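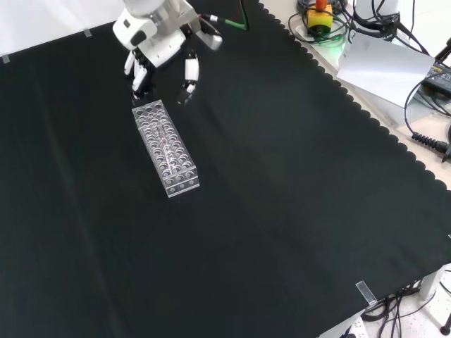 The Well at the End of Demchenko Road

Milagros Zapata keeps a folder of water test results on top of her refrigerator. The oldest sheet is from the year she and her husband bought the house in Wetance, a town of 2,414 people where most homes outside the center have a private well.

Private wells are the owner's job. The town checks the public supply but does not come out to Demchenko Road. Zapata tests for bacteria every October, after the corn is in, and for nitrate at the same time.

Her neighbor Abundio Solís went much longer without a test. His water tasted fine. Then his daughter had a baby, and the clinic asked where the water for the formula came from. The nitrate result came back over the limit for infants.

"You can't taste it and boiling doesn't help," he said. "I didn't know either of those things."

Solís looked at drilling deeper and was quoted more than $2,000 just to start. He put a filter under the kitchen sink instead and changes the cartridge twice a year.

Rehema Massawe, who runs the county's well program, hands out sample bottles at the Wetance library. Bacteria samples have to be kept cold and returned the same day. She gets a lot of them back warm.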